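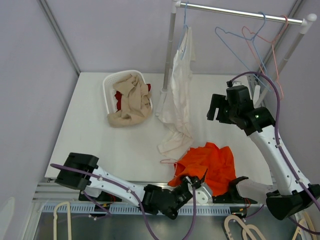
Workshops > Home Basics > Laundry > Speaker notes

Start with the order of hanging. Most people take whatever is on top of the basket, and then the long things go up last, when there is no room left for them. Say that long pieces go first, at the end of the bar. The long white garment is on its hanger near the left end, but the lower part has come down onto the work surface, and that is the part that will crease. Ask the room what they would do about it before giving the answer. The answer is to lift the hem clear and shake the piece out on the hanger before picking up the next one.

Then go to hangers. Wire is fine for light things. At the Jiltgate session we got stuck on this for a long time, so keep it to 5 minutes. Untangle the spare ones first and space them along the bar. People in the Fosholm group said they hang the garment and then fight with the hook.

Pause for questions.

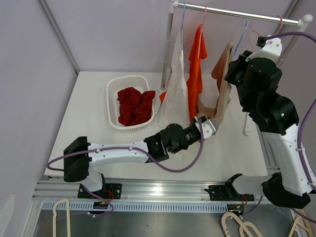

Next is the basket. Keep it close to the rack but not under it, or the long hems end up back inside. Work down to the bottom and leave dark reds for the end if they are new – they can still give off color when damp. Hand out the Pedow sheet at this point. We printed 200 and there should be over half left.

Skip the folding part if it is already past the hour. It comes back in July anyway.

Last point is spacing. Leave a hand's width between pieces. Thick cloth needs more. If the bar is full, stop and do a second load later.

Sheets back in the box by the door. Room has to be clear for Xue at 4.

Updated Mon 28 May

14 shares
3 comments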